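Products > Evaluation kits > Wearable capture > Usto H2 head camera

Print this page | E-mail this page

Usto H2 Head Camera and Gripper Comparison Kit

The Usto H2 is a head-mounted camera for recording manual picking from the operator's viewpoint. It is supplied with a controller and mounting hardware for two end effectors, so that a bare-handed recording and a gripper trial can be run against the same bin and the same stock. Integrators use it at the front of a project, before an arm has been specified.

The kit was assembled after a trial at our Jumulbridge workshop and in retail aisles, run by Anikó Illés (vision) and Renato Orellana (end effectors). They compared the Bonemetti two-finger parallel gripper with the Takács soft gripper on loose, individually wrapped food items. Hand recordings were made first and used as the reference for both.

Loose-fill bins are the hard case. Wrapped sweets and small snacks sit at arbitrary angles, the wrappers overlap, and an acrylic bin wall gives specular highlights that many depth cameras read as holes. For this reason the H2 records colour only and leaves depth to whichever sensor is fitted at the arm. Exposure is locked at the start of each take — auto exposure hunts when the wearer looks from a white shelf edge down into a lower tier.

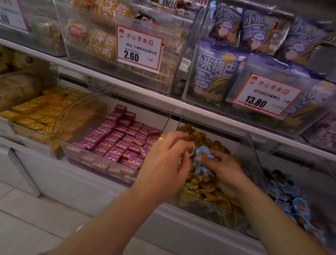
Sifting and grasping should be labelled separately. A person working through a heap will often use one hand to hold or move stock while the other selects, and a single-arm cell has no equivalent. Orellana's recommendation is to score the gripper on the selection stage only, with the heap redistributed by hand between attempts, and to treat bin agitation as a separate design problem.

Gripper notes from the trial

Bonemetti parallel: Precise on rigid boxes in tight layers, where the narrow fingertips can enter the gap along one side. On film-wrapped pieces it tended to close on the wrapper fin and lose the item during the lift. Reducing the closing force helped with crushed product but increased the number of drops.

Takács soft: Tolerant of poor alignment and better on round pieces. The fingers need clearance on all sides and fouled the bin wall when picking near a corner. It also picked up two items at once more often than the Bonemetti, so a check weigh or a second camera view is advised.

Neither gripper was satisfactory on flat bags standing at an angle. For bagged goods we suggest a suction cup, not included in this kit.

Specifications

Camera: colour, global shutter, 9 mm lens barrel
Mass on head: around 900 g including battery
Run time: 4 hours continuous
Controller: 6 digital inputs, Ethernet, panel or belt mount
Mounting plates: Bonemetti and Takács patterns, aluminium
Supplied with: head strap, controller, both plates, calibration target, hard case

Grippers and arms are sold separately. The plates do not fit the older Bonemetti bolt pattern; check the serial plate on your unit before ordering.

Set the camera tilt with the wearer standing at the lowest shelf to be recorded. If it is set at eye level, the hands will drop out of view at the bottom tier. The strap should be retightened after the first few minutes of use.

Lead time is longer for orders placed in December. Loan units are available to integrators with an open account.

We use cookies to remember your region and enquiry list. Accept | Manage settings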